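Subject: Re: [kastby-pantry] Basket labels, again
Date: Wed 7 January

Quick one before I have to run, sorry for the state of it. Replying inline to the long message from the weekend, I've cut the parts we already settled.

> I still don't see why we need labels at all. Anyone can
> tell a banana from an onion. If people put things in the
> wrong basket it's laziness and a sign won't cure that.

Half agree. But the mixups aren't bananas and onions. It's lemons (half the people put them with the veg, for cooking), avocados, tomatoes of course, and the bread rolls that end up on top of whatever basket has room. And the bags. Somebody leaves a tied grocery bag in the basket and then no one touches it for a week, since it might belong to somebody. A word in front of the basket at least tells you what's supposed to be in there and you can tip the bag out.

> The old system worked fine. Everything on the shelf by
> the door, heavy stuff at the bottom.

It worked when we had one delivery. We get the Girnum box now plus whatever the Gkikas shop sends over when they clear out, and the shelf was never meant for that. Bottom row got no air. I threw out most of a crate of pears in June and the smell stayed in the wood a good while. Not doing that again.

Table is better. You can walk up to it, you can see into the baskets without bending, and it wipes down. I'd like to keep the table.

> If we must have labels then get proper ones printed. The
> handwritten ones look like a yard sale.

Got the price. Gunedent quoted 80 for a set of 4 with the little stands, and that's before shipping. They're nice. They're also fixed, so if we move to different baskets in the spring or decide veg needs two, we're back to paper anyway. I say paper for now. Plain white sheet, one word, dark pen, lowercase or caps I don't care. Sheet goes on the table at the front of the basket, NOT on the basket itself. Tape doesn't hold on the weave and it leaves gunk when you peel it off.

Fruit end of the table:

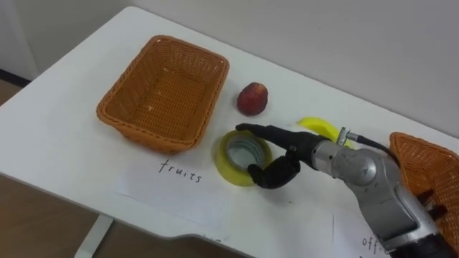
Orange basket with its "fruits" sheet, tape, banana on the table.

The pen came out thinner than I'd like. Readable close up, but from the doorway I doubt it. Whoever does the next one please use the fat marker, it's in the drawer with the scissors. Or was.

> And what about the baskets? The wicker ones are
> impossible to clean, I said this when they were bought.

You did say it. They're ok if you don't let things go soft in them. Crumbs and bits of dry leaf collect in the weave at the bottom, so turn the basket over the trash and knock it a couple times, then a damp cloth. Don't soak them. I soaked one and it dried crooked and now it rocks. If there's been a leak, line it with a sheet of newspaper for a few days.

I wouldn't buy more wicker. But we have these, they're a decent size, and the color is easy to spot. Orange for fruit, let's leave it at that and not shuffle them around every time someone cleans. I know a few people learned it by color and never read the sheet.

> My suggestion: two baskets only, one for things you eat
> as is, one for things you cook. Done.

I like this more than I thought I would, and then I get to apples. I cook apples. You said in the same message you don't, fine, but there are 27 addresses on this list and I don't want 27 opinions on apples. Fruits is fruits. Veg is veg. Tomatoes go with veg, I'm just deciding that, complain to me directly.

Few other things while I'm at it.

Bananas. Put them in last and on top. They bruise under anything, and they push everything else along, so if you see one going brown take it out and eat it or put it in the freezer bag (peeled!! somebody froze them in the skin and I had to cut them out with a bread knife). If the basket's full, bananas can sit on the table next to it, that's better than jamming them in.

Citrus can go at the bottom, it doesn't mind. Pears and peaches, single layer if you can. Grapes stay in the fridge, they dont belong on the table at all.

Stickers. Please take the little produce stickers off before things go in. They come off in the weave and then they're there forever.

Tape. Put the roll back. I don't mind which drawer but A drawer. Last time I needed it, it was in the fridge door. Wide clear-ish yellow stuff is fine for the sheets, a short strip on each corner, fold one end under so there's something to pull. Don't tape all the way around, I spent a good part of an evening with a butter knife getting the last one up.

Table position. Stays along the wall. I know it was nicer by the window, but it gets sun all afternoon there and fruit doesn't last. Leave a little gap behind so you can get a broom in along the baseboard, stuff rolls back there.

> Who is going to keep this up? It'll be a mess again in a
> month.

Probably. I can do the Girnum day because I'm there anyway to sign for the box. Needs one more person toward the end of the week, just a look in each basket, pull out what's soft, wipe the table, straighten the sheets. Ten minutes if it's been kept up. Reply to the list if you want it, or tell me when you see me. If no one does I'll do it badly.

Also, the money thing someone asked about off list. There's 3000 in the shared pot but nearly all of it is spoken for by the new fridge, so please don't start spending it on label stands. If there's anything left once the fridge is in we can talk about the Gunedent set, or a second table, which I'd rather have to be honest. The veg end is already tight.

Still to do:
veg sheet (fat marker)
bread sheet, or decide bread goes back in the tin
find lid for the tin
knock out the baskets, the fruit one too

I'll do the veg sheet tomorrow if I get in early enough. The lid I've looked for twice, someone else's turn.

Ok really have to go, box is coming at four and I haven't cleard the counter.

> P.S. The plums last time were very good, where were they
> from?

Gkikas. They said they might have more but not to count on it.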